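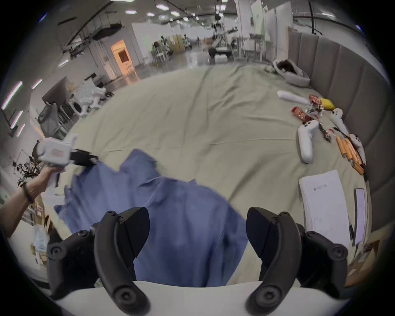 Plukamora opens its cloth-folding build to anyone with a free Thursday evening

I've been putting off writing this for months, so let me just get to the news: the hand-held grippers we've been building at the Plukamora shared workshop are done enough to share. Starting in May, the plans, the parts list and all of our practice recordings will be free for anyone who wants to build a pair at home.

My name is Hubert Bachmann and I started the project on my own kitchen counter, with one wobbly gripper and a lot of tape (my family was very patient). The idea is pretty simple. You hold a gripper in your hand, do an ordinary chore with it, and the recording becomes practice material for a robot arm later on. We picked cloth because cloth is awful! A box stays a box when you grab it. A towel turns into something else every time you pinch a corner, and our first arm got hopelessly lost after one fold.

So we went back and did it by hand, over and over. We now have 2,852 recordings of people lifting, spreading and folding cloth, made by 11 members on whatever evenings they could spare. We don't clear the table before a session, either. Snack packs, game controllers, paper – it all stays where it is, and I really think the arm will be better for it, because my table at home looks like that too.

The current gripper is version 4. The fingers are softer on the inside than they were on version 3, which kept letting go of thin fabric, and the screws can all be reached with one short driver. Parts for a pair come to $455 if you buy everything new. Skalto is cutting the housings for our first group of home builders, and Paltell is hosting the downloads.

Next up is the Olaniyan arm, our own bench-top build, named after the street the workshop started on. It can pick up a corner and carry it across. Folding in half is still hit or miss – mostly miss with anything bigger than a dish towel – and I'd love help from somebody who's good with motor tuning.

Build nights are Thursday at 7 p.m. You don't need to have soldered anything before. Bring a cloth you don't mind getting dragged around, and closed-toe shoes for the shop floor.

Press contact: Hubert Bachmann, Plukamora shared workshop. Photos and parts lists available on request.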